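Jul 22, 2024

The two-view policy works!! I have to get this down before I go to bed because I know I'll forget the order things happened in.

Quick recap for future me: Birkwood is the old model, trained on the fixed view only. Bumeck gets the fixed view plus the wrist view, same 300 demos, same number of training steps (4000, which Achilleas still thinks is too few). We froze everything else. I was ready for a tiny bump on the key tags and a shrug on the rest. Instead Bumeck beat the old one on every object we tried, and on the key tags it wasn't even close.

Magdalini's guess is that the rings are the whole story. From the fixed view they are a few pixels and the policy has to gamble, but up close it gets real loops to aim at. I love this idea and I want to test it properly, by blurring the wrist view a little at a time and watching where the success rate falls over.

Both views from today, fixed first, then wrist:

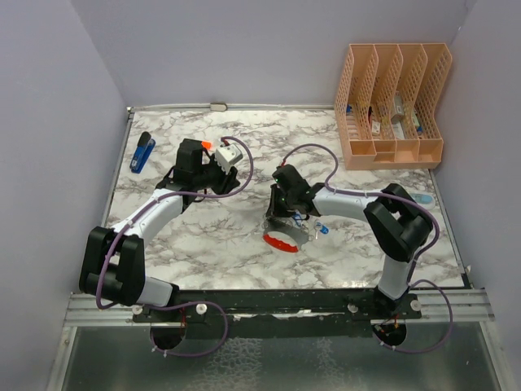
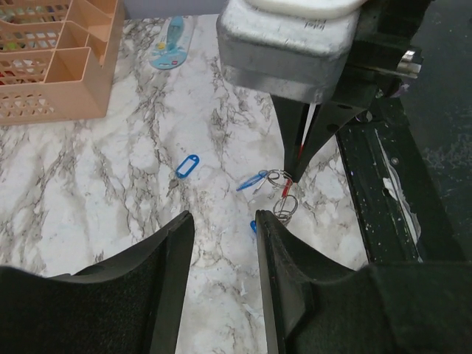
For tomorrow

Rerun with 3 new seeds before I tell anyone at Nanville. Start the blur sweep. Ask Achilleas why checkpoint 1713 looks better than the final one, it's bugging me.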